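Comard Staff Forum > Workplace Changes > Automated folding at the Nustley site

linen_ops_4
Management has confirmed that the Zondley folding cells will take over plain garments at Nustley in August. The stated target is 220 shirts per shift. I would ask colleagues to set out here how their duties are expected to change.

hallam_floor
At present each folder lays the shirt flat on the cloth, smooths it, brings in the sleeves and turns up the hem. Under the new arrangement we keep the laying out and the cell does the folding.

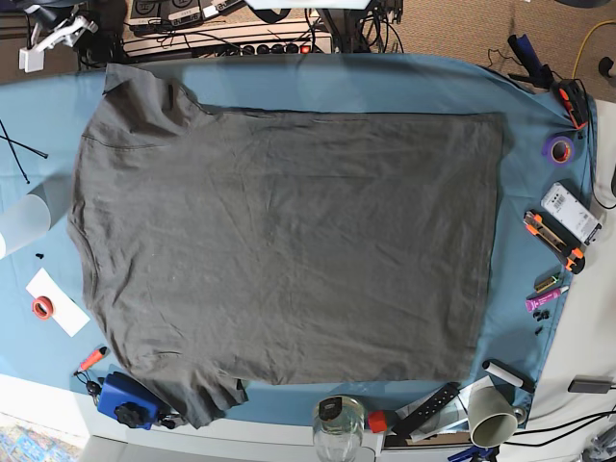 My concern is that the part requiring judgment is removed and the repetitive part is left to us. The grade review should reflect this before the change takes effect.

packing_rep
I do not fully agree. Folding 80 shirts before the first break is hard on the wrists, and several members have requested lighter duties. Staff are also to be trained in clearing faults, which carries a higher grade.

hallam_floor
Training has been offered to 4 employees. The remainder have received no written offer.

packing_rep
That is correct, and I withdraw the word "staff." The point about wrists stands.

linen_ops_4
Both points will be submitted to the site meeting. Please send any further comments by noon tomorrow.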